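Galería: el rincón de las hojas

Sep 13, 2024

¡Por fin cuelgo las fotos de mi rincón de ordenar cachivaches! Llevaba desde diciembre prometiéndolas. El papel de hojas tropicales lo vi en el catálogo de Rendley y me gasté 200 euros entre unas cosas y otras (me dolió un poco, lo reconozco).

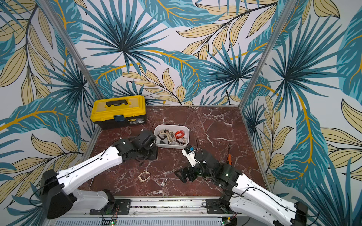

La bandeja de los líos

Todo lo pequeño va a parar a la bandeja blanca: el cable rojo enrollado, correas, cordones... un nudo de los buenos. La caja de herramientas amarilla y negra se queda al fondo, a la izquierda, y el destornillador de mango naranja anda suelto, como siempre.

Lo que aún me falta

Buscarle sitio a la correa marrón clarito, que sigue ahí en medio, sobre el mármol oscuro. Estoy entre 2 cajitas, una de Cana y otra de Skanine, y no me decido. ¡Se aceptan opiniones en los comentarios! La semana que viene, el cajón de las pilas.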